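Rapport de projet – ranger les câbles de l'atelier

Quand notre groupe (Teodora Vlachou, Aravind Kurian et moi, Kumiko Nakajima) a choisi ce sujet en mars, on nous a un peu taquinés : un projet entier sur des câbles ! Et pourtant, quiconque a déjà passé 10 minutes à démêler une rallonge avant un TP comprendra tout de suite notre enthousiasme. 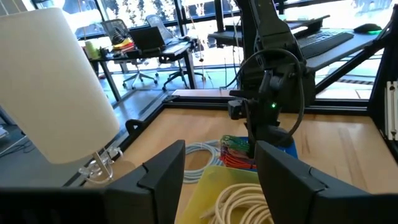

Nous avons commencé par trier par famille, puis par apprendre à enrouler correctement, en boucles souples et sans forcer sur la gaine – Aravind a été d'une patience d'ange avec nous. Le budget de 116 euros est passé presque entièrement dans les bacs et les paniers, avec une couleur par usage. Le jaune translucide nous a tout de suite plu, car on devine le contenu sans rien ouvrir.
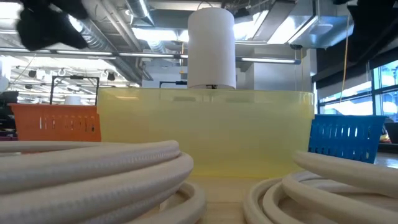 Les grosses longueurs nous ont donné plus de mal, il faut bien l'avouer. Bien lovées, elles prennent encore beaucoup de place, et Teodora propose de les suspendre au mur avec six crochets. Nous remercions chaleureusement M. Rusnák, qui nous a laissé la table tout le semestre.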